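The slow return of the signet ring

At the back of the Castellanos workshop in Flornwood there is a drawer of rings waiting to be cut down, built up or engraved over. Most are signets, and most belonged to a grandfather. Ten years ago the same drawer held wedding bands and the odd eternity ring with a loose stone.

Signets went out of favour because they were heavy and formal and belonged to a certain sort of man. The people bringing them in now are often in their twenties, and at least half are women. They want to wear the ring on whichever finger it fits, and if it doesn't fit any of them they want to know what that will cost.

The answer depends on the shank, the part that goes round the finger. A solid gold signet can usually go up or down two sizes without trouble. Past that the jeweller has to cut the shank and let in a new piece, and the colour has to match. Old 9 carat gold is often redder than the modern alloy, so a careless join shows as a pale stripe under the knuckle. The workshop keeps scrap from worn-out rings for this purpose and sorts it by shade.

Hollow rings are harder. They were sold in large numbers in the 1970s, look much the same as solid ones in a tray, and dent if they are squeezed in a clamp. Weight gives them away. A man's signet that feels like nothing in the hand should be left at the size it is.

Then there is the face. Initials can be polished off if the metal is thick enough, though a deep family crest may go down further than the gold can spare. Stamness, the engraving firm across the river in Rerkport, turns away 7 in every 100 rings it is sent for this reason. Hand engraving there takes 12 working days, longer before Christmas.

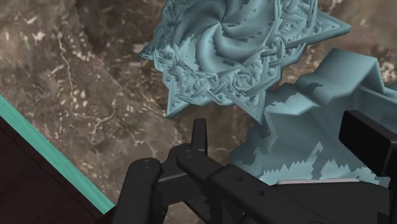
Customers tend to ask for the letters to be cut the right way round. A ring meant for sealing wax has them reversed, and anyone who does want to press it into wax should say so when they order.

Prices at auction have started to follow. Plain oval signets still sell close to their scrap value, but those with a carved bloodstone or carnelian go for a good deal more, chips and all. Check the inside of the band for a full hallmark before bidding, and ask for the finger size in writing.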